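I used to think the hard part of teaching a robot was the robot. Then I spent 17 sessions at Trevley driving a pair of arms by remote control, and wow, was I wrong (my shoulders still remember it). 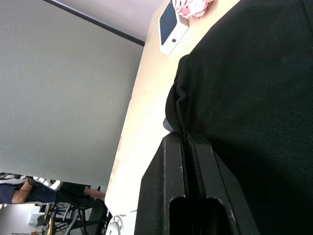
Gripper against black fabric, Trevley.

Fabric is where my confidence goes to die! A box holds still and waits for you. Cloth folds, slides, bunches up, and when I'm steering from a distance I can't feel any of it, so I squeeze too hard or let go too early. Grabbing the arm and guiding it by hand is kinder, I think, at least for a first try. 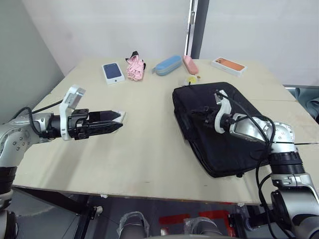
Page last changed 2024-06-18

Two arms, one laptop bag, and a person trying to think with both hands at once. The Gotent people want 1,000 demonstrations per task. I'd take 175 good ones, including a few where the operator fumbles and recovers – those fumbles are worth keeping, and I keep seeing them thrown out. My own pile has three I'm really proud of, and all three start with me missing the bag completely.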